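家用整理机器人的软件调试小窍门:浴室篇

厨房台面和书桌调顺以后,很多人会接着让机器人收拾浴室,然后发现成功率掉了一大截。下面几条是我在家里用 Punadora 控制框架加 Dilura 感知模块攒下来的做法,换别的软件也大致适用。

一、先把光线问题放到感知之前解决
浴室里有瓷砖、镜子和金属管件,自动曝光容易被高光带跑。把测光区域锁在置物架附近,不要用全画面平均。Dilura 的配置里有一项区域测光,默认关闭,打开后把框画得比架子略大一圈即可。晚上开灯和早上自然光各存一份参数,按时段切换。

二、深度图有洞不要急着插值
反光的管子和玻璃隔断会在深度图里留下空洞。直接插值会凭空补出一个面,规划器以为那里可以靠,手臂就撞上去了。稳妥的办法是把空洞标成“未知”,规划时按障碍处理。代价是可走的路径变少,规划时间会长一点。

三、墙角的目标要限制进入方向
三角置物架两面靠墙,夹爪从侧面进去基本没有余地。在 Estrella 规划器里给这类目标加一个进入锥,只允许从架子外缘朝墙角方向接近,锥角我用 75 度。再大就会搜出擦墙的路径,再小则经常无解。

四、松手以后先退再抬
瓶子放好后,很多默认动作是直接往上抬。泵头横着伸出来,往上抬很容易勾到。改成先沿进入方向后退,离开瓶身再抬。退多远按最大的那个瓶子的泵头长度来定。

五、重试次数设上限
抓取失败后最多重试 3 次,之后停下来发提醒。没有上限的话,手臂会一点一点把瓶子往里推,最后贴死在墙上,谁也夹不出来。每次重试前重新拍一帧,不要沿用上一次的位姿。

六、同款瓶子靠文字区分,别靠外形

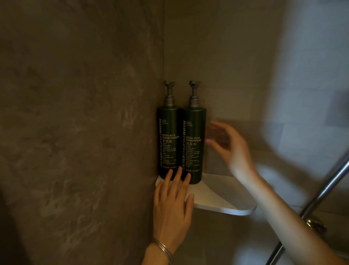

识别模型对成套的洗护用品最容易混淆。外形特征和颜色直方图在这种情况下几乎没有用,调高置信度阈值也只会变成两个都认不出。我的做法是在检测之后加一步文字识别,只裁标签中段,按关键词归类。像这两支深绿色的泵瓶,瓶型和泵头都一样,品牌名又都是竖排的 PETER THOMAS ROTH,读品牌没有意义,要读的是横排那一行,一支是 CONDITIONER,一支是 SHAMPOO,下面还各有“护发素”和“洗发水”。中英文都进词表,有一种读出来就算数。两瓶前后略有重叠时,先认靠外的那瓶,里面那瓶等外面的拿开再认一遍。

七、有手伸进来就暂停
家里人随时可能伸手去拿东西。在 Arnix 的任务流里加一个手部检测节点,检测到手就保持当前位置,手离开两秒后再继续。注意运动模糊的手容易漏检,阈值要放低一些,宁可多停几次。

八、留好失败记录
我这边攒了 1,923 条浴室操作记录,其中失败的有 422 条。翻下来归类最费时间,建议一开始就让程序在失败时自动写上阶段:感知、规划、接近、夹取、放置。文件名里带上阶段,后面筛选会省事很多。只存失败前后各几秒的数据就够用,全程录像很快会把硬盘占满。

九、改参数一次只改一项
测光、阈值、锥角一起动,结果变好变坏都说不清是谁的作用。改完跑一轮固定的回放数据,再上真机。回放数据里要有晚上开灯的,也要有瓶子快用完、变轻的情况,轻瓶子在夹爪合拢时会被推歪。

厨房水槽边的设置和浴室差不多,测光和空洞两条可以直接照搬,进入锥要按龙头的位置重新画。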